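Clarkatden shared house - kitchen and common room check, with comments
By Domingo Rivadeneira
April
Last updated 4.15 pm
2 comments | 56 shares

Walk-round done in one go, start to finish, ground floor then the back stairs. Upstairs bedrooms not included, those are on the Farnham sheet. OK means OK on the day. Anything marked ACTION needs a name against it before the next check.

1. Front door and hallway
Door closes and latches by itself - OK
Thumb turn works from inside without a key - OK
Hall clear - ACTION. Two bikes and a pushchair on the escape side. Pushchair folded at least. Bikes to go in the side shed, I have asked before.
Mat flat - OK, new one, rubber back.

2. Smoke and heat alarms
Hall alarm tested - OK
Landing alarm tested - OK, loud
Kitchen heat alarm tested - OK but slow to sound, held the button a good while. ACTION, change the battery and try agian. If still slow, replace the lot.
Common room alarm - OK. Dusty. Hoover round it.

3. Kitchen
Fire blanket on wall, tabs hanging down - OK
Extinguisher gauge in green - OK. Service label readable.
Hob knobs - ACTION, front left is loose and you can't tell off from low. Benítez to order one, they had the last set.
Cooker hood filter - greasy. ACTION. Soak and dry, or buy new.
Toaster crumb tray - emptied while I was there. Please don't keep the toaster under the wall cupboard, pull it forward when in use.
Fridge temperature - OK
Plugs and leads - kettle lead OK. Extension behind the microwave has another extension plugged into it. ACTION, remove today. Same note as last time.
Under sink - small drip at the trap, bowl under it. ACTION.

4. Common room
Windows open and stay open - OK, left one stiff
Radiator guard fixed - OK
Rug edge taped down - coming up at the corner by the sofa. ACTION, more tape or lose the rug.
Table steady, no sharp edges or splinters - OK. Surface fine. Screws underneath nipped up, one was half out.
Drinks on coasters, nothing sticky left overnight - see comment at the bottom. 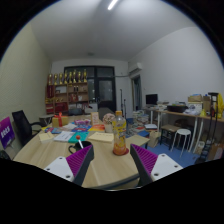

Common room table, item 4. Orange drink on its coaster, black mug to the left.

Bookcase fixed to wall - OK, both brackets
Sockets - OK, no scorch marks. One faceplate cracked by the telly, ACTION, cover it till the electrician is in.
Candles - none found. Good. Keep it that way.

5. Back stairs
Handrail firm - OK top to bottom
Stair nosings - third from bottom lifting. ACTION, urgent. Somebody will go over on that.
Light - OK. Timer gives 30 seconds, not long enough if you are carrying washing. Ask about setting it longer.
Nothing stored under stairs - ACTION. Paint tins and a bag of old clothes. Tins to the tip.

6. Boiler and meters
Boiler pressure - OK
Carbon monoxide alarm tested - OK, in date
Meter cupboard clear - OK
Electric reading taken, 1,438. Sent in.
Moltimeo certificate on the inside of the door - OK, though the damp has got to it and the ink is running. Put a fresh copy in a plastic sleeve.

7. Outside
Bins away from the wall - ACTION, recycling is right up against the back door again
Path - moss, slippy by the drain. Scrub before it rains.
Side gate - opens, sticks a bit. Plane the bottom when it dries out.
Outside light - OK

General comments
Better than last time overall. Kitchen still the worst. The stair nosing and the extension lead are the ones I want done first, the rest can go in the usual order. Will look at the heat alarm myself, about ten minutes' work with the steps.

COMMENTS (2)

Re table item - spills on that top leave rings, wiped up a few old ones with washing up liquid and they mostly came off. Coasters live in the drawer under the telly, use them. D.R.

Nosing has been screwed down for now, needs glue as well. Leaving it as ACTION untill I have stood on it properly. D.R.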